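Conservación del calor en recipientes domésticos de doble pared
Informe final de proyecto - Física aplicada, segundo curso
Centro de Estudios Técnicos de Odcombe
17 de enero de 2026

1. Introducción

Los recipientes aislantes se usan a diario para llevar agua, café o comida caliente, pero los datos que da el fabricante suelen limitarse a una cifra de horas. En este trabajo se estudia cómo pierde calor el agua guardada en ellos y qué parte de esa pérdida corresponde a la tapa.

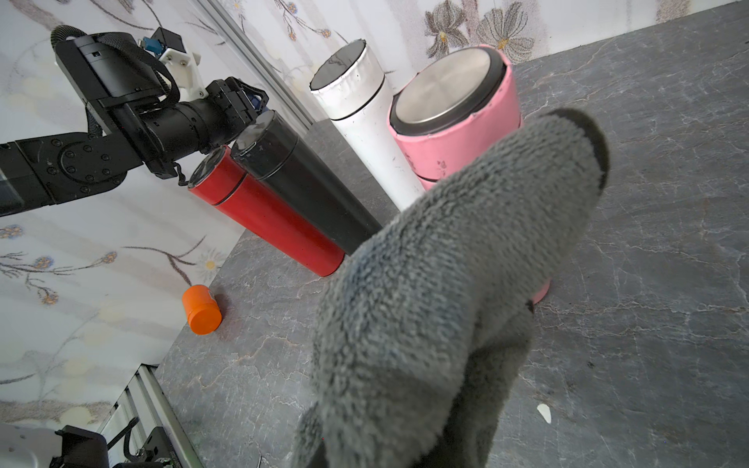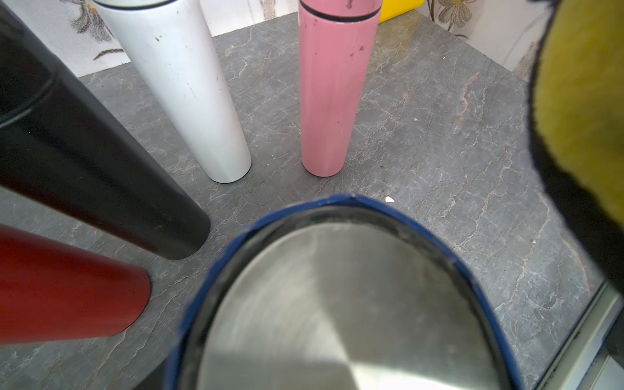 Figura 1. Recipientes aislantes de distintos colores sobre superficies grises.

El trabajo se limita a líquidos calientes. La conservación en frío se dejó fuera por falta de tiempo, aunque el planteamiento sería parecido.

2. Fundamento teórico

El calor se transmite por conducción, convección y radiación. En un recipiente de doble pared con vacío intermedio, las dos primeras quedan muy reducidas en el cuerpo, porque entre las paredes apenas hay gas. La radiación disminuye si las caras interiores son poco emisivas, por ejemplo de acero pulido o con una capa de cobre.

La boca es el punto débil. Allí las dos paredes se unen y el metal forma un puente térmico directo entre el interior y el exterior. La tapa, además, no suele llevar vacío, y su aislamiento depende del plástico, del aire encerrado y del ajuste de la junta.

Para describir el enfriamiento se empleó la ley de Newton, según la cual la velocidad con que baja la temperatura es proporcional a la diferencia entre el líquido y el ambiente. La constante de proporcionalidad, k, resume el comportamiento de cada recipiente: cuanto menor es k, mejor aísla.

3. Material y método

Se compararon tres modelos:
- Botella Hirose de boca estrecha, con tapón de rosca.
- Vaso Covbridge de boca ancha, con tapa a presión.
- Termo de comida Stastbridge, de boca ancha y tapa de rosca.

Cada recipiente se precalentó durante 10 minutos con agua caliente, se vació y se volvió a llenar con 267 ml de agua recién hervida. Se eligió un volumen igual para todos con el fin de que los resultados se pudieran comparar. La temperatura se midió con una sonda fina introducida por un orificio hecho en una tapa de repuesto y sellado con silicona. El registrador guardó una lectura por minuto hasta completar 500 lecturas en cada ensayo.

Los ensayos se hicieron en el laboratorio, lejos de las ventanas y de los radiadores. Cada uno se repitió tres veces. En una segunda serie se cubrió la tapa con un disco de espuma de polietileno para ver cuánto cambiaba k.

4. Resultados

La botella de boca estrecha dio el valor de k más bajo en todas las repeticiones. El termo de comida quedó en segundo lugar y el vaso de tapa a presión en tercero, con bastante diferencia respecto a los otros dos.

Al añadir el disco de espuma, el vaso fue el que más mejoró. En la botella el cambio fue tan pequeño que cae dentro de la incertidumbre de la medida. El termo de comida mejoró algo, sobre todo en la primera parte de la curva.

Las curvas se ajustan bien a una exponencial, salvo en los primeros minutos. En ese tramo el agua se enfría más deprisa de lo previsto, también con precalentamiento. Creemos que se debe al calor que absorben la pared interior y la tapa.

5. Discusión

Los resultados apuntan a que el área de la boca y el tipo de cierre pesan más que el cuerpo del recipiente. No se pudo separar del todo un efecto del otro, porque el único modelo con tapa a presión era también de boca ancha. Para hacerlo habría que probar dos tapas distintas en un mismo vaso.

Otra limitación es el llenado. Los tres recipientes tienen capacidades diferentes y, con el mismo volumen de agua, el hueco de aire no era igual. En el termo de comida, de 700 ml, más de la mitad del interior quedaba vacía. Una parte de la diferencia con la botella puede venir de ahí.

Una de las repeticiones del vaso tuvo que descartarse - la silicona se despegó y la sonda quedó fuera del agua - y se hizo de nuevo con otra tapa.

6. Trabajo pendiente

En mayo se repetirán las medidas con los recipientes llenos hasta el borde y se añadirá una serie con agua fría. También se quiere pesar cada recipiente antes y después del ensayo para estimar la pérdida por evaporación a través de la junta.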